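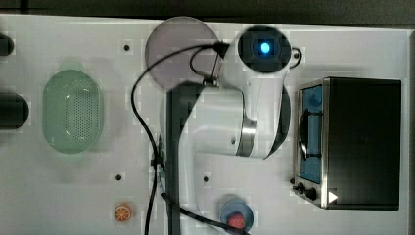 Cat tunnel through a stucco wall: sleeve slope and sealing

Print | E-mail this thread

stucco_sleeve
I'm running a cat tunnel from the laundry room to a yard enclosure. The wall is 2x6 framing. Plan is an 8 inch round sleeve (Aver, PVC) with a Satow flap on the inside face. Do I slope the sleeve, and what seals it to the paper?
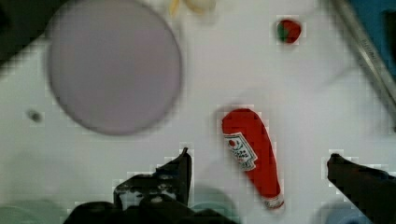
Re: Cat tunnel through a stucco wall

joist_hanger
Slope it 5 degrees to the outside. Flexible flashing goes over the building paper at the bottom and under it at the top. Sealant alone will fail at the stucco edge. 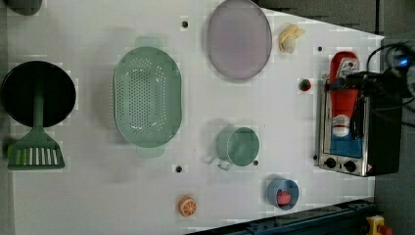 Toy colander, frying pan and plate on a white table.

mesh_and_post
Disagree on the slope. A 13 pound cat will slide on smooth PVC. I set mine level with a hood outside and glued in a strip of Dellero matting.

joist_hanger
A hood does nothing for wind-driven rain. Slope it and use the matting too.
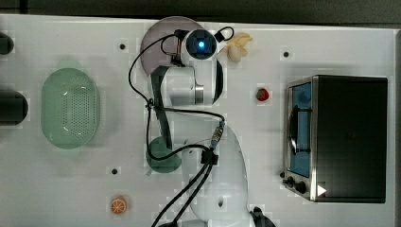
The other point is the flap. One flap on the inside face leaves the sleeve at outdoor temperature all winter, so add a second at the outer end — the magnets need to be weak or the cat won't push through both.

stucco_sleeve
Going with the slope and two flaps. Cutting Thursday.

Reader comments (2)

rafter_tail: Check for wiring in that bay first.

porchcat8: Đorđević makes a square sleeve that is easier to flash. It costs 300, though.

This site uses cookies. Accept | Settings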